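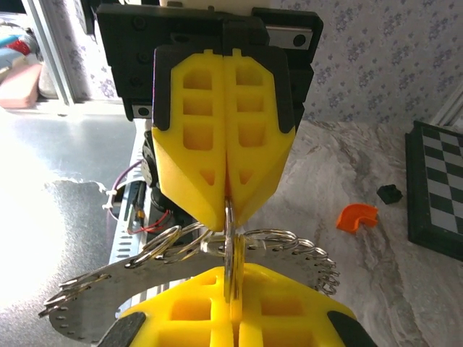 July 11, 2023

Drove over to Bikstead for the funeral. It was at 10 and I left too early, so I sat in the church lot with the windows down and read the service sheet I'd been sent. They had her born in Killdale. She was born in Asden and moved to Killdale when she was four. She would have corrected it in pen on every copy.

The church was close to full. I took a seat on the left, behind a row of people from the school where she ran the office. She was there 23 years and I think half of the town had a late slip with her initials on it. The minister had not known her well and said so, which I thought was fair of him. He kept it short. Her son read the piece about the lake and got through it. Her daughter didn't want to speak and no one pushed her.

Two hymns. The second was pitched too high for everybody and most of us dropped out by the third verse.

The burial was family only, so the rest of us went straight to the hall. Honkanen did the food, same as they did for my uncle. Ham rolls, egg salad, a pan of those potatoes with the cornflakes on top. I had two helpings and coffee. I talked with a couple who lived next door to her on the hill road. They had been neighbors for 40 years and shared a snowblower the whole time. Now they don't know who owns it.

I had meant to say something to her husband about the money she lent me after the shop closed. It was 1000 dollars and she never brought it up again after I paid it back, and I don't believe she ever told him. When I got to the front of the line I just shook his hand and said I was sorry. He said thank you for driving over. I may write to him. I may leave it alone, too. It was between her and me.

The obituary in the paper was fine but they cut it down. The long one I saw had her bowling league and the years on the library board, and the paper kept only the library. It did list all the grandchildren. It asked for gifts to the hospice in place of flowers, and there were plenty of flowers anyway.

Left at 2. Stopped for gas and a bag of cherries in Killdale and went past the old house. Somebody has painted it gray and taken out the hedge. Home before 4. Hung up the suit, which needs to be let out before I wear it again.
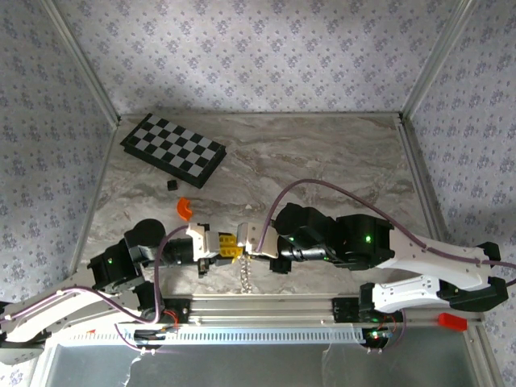

Checkerboard on the marble, flowered paper on the walls.

Quiet evening. My sister called and wanted to hear who was there, so I went through the names for her as best I could. She is going to look for the picture from the wedding, the one on the porch steps, and have a copy made for the family. The stone won't be set until November. I told her we could go over together then, if the roads are clear.

Rain after supper. Watered the tomatoes for nothing.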